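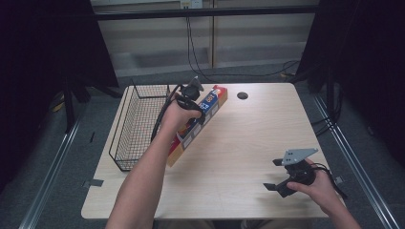

MacAulay House Shared Kitchen
Minutes of the residents' kitchen meeting
Thursday, November 29, 2018, in the ground floor dining room

Present: residents of the first and second floors, one person from the Zingate flats.
Apologies: received from the top floor.

1. Minutes of the last meeting
The July minutes were agreed with one correction. Under "Fridge", the shelf given to the Zingate flats should read "middle", not "bottom".

2. Matters arising
The dripping tap has been mended. The bread bin has still not been replaced. The cost of a new one was thought too high in July and the meeting did not change its mind.

3. Long boxes and packets
The drawer beside the cooker no longer closes when the food wrap is in it. The box is too long to lie straight, and if it is put in at a slant the drawer catches. It was agreed that the wrap should come out of the drawer for good and live in the black wire basket, together with the other packaged goods that have been left on the worktop.

Dorkonine had quoted 185 for a fitted rack inside the cupboard door. The meeting felt this was a lot of money for somewhere to put a few boxes. Not taken up. 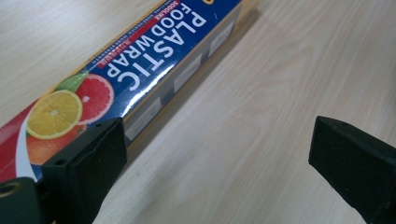 The blue box marked PLASTIC FOOD WRAP is for everyone's use and does not need a name on it. Anyone who finishes a roll should write it on the shopping list and put the empty box in the paper recycling. Some residents asked for a second kind of wrap. It was agreed to wait until the present one has been used.

Boxes are to go in lengthwise. The basket is narrow and things put in across it will stick out at the sides. A packet that comes a little past the end of the basket can stay, provided the cupboard door still shuts.

There was some discussion about whether opened packets should go in the same basket. Agreed that they may if they are folded over and clipped. Clips are in the jar by the kettle. 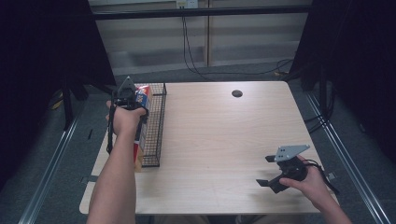 4. Where the basket is kept
Two places were put forward: the shelf under the window and the bottom of the tall cupboard. The shelf gets the sun in the afternoon and is also used for plants. The cupboard was preferred, with one resident against. The basket may be brought to the table for filling and sorting but should go back afterwards.

5. The table
Residents were reminded that the table is shared and is to be wiped after use. Hot pans are to go on the mats. The Flisila oil bought in the summer has run out and 18 was approved from the kitchen money for another tin.
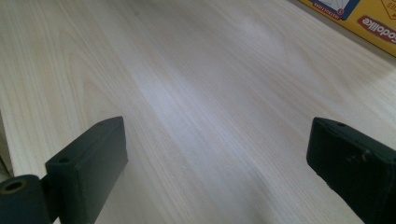
Table top, with light reflecting off the grain.

It was asked whether the table should have a cloth. Left to the next meeting.

6. Any other business
The tea towels are going missing again. Please look in your own washing.
The radio is to be off after ten at night.

7. Next meeting
To be arranged after the new year. A notice will go up on the fridge.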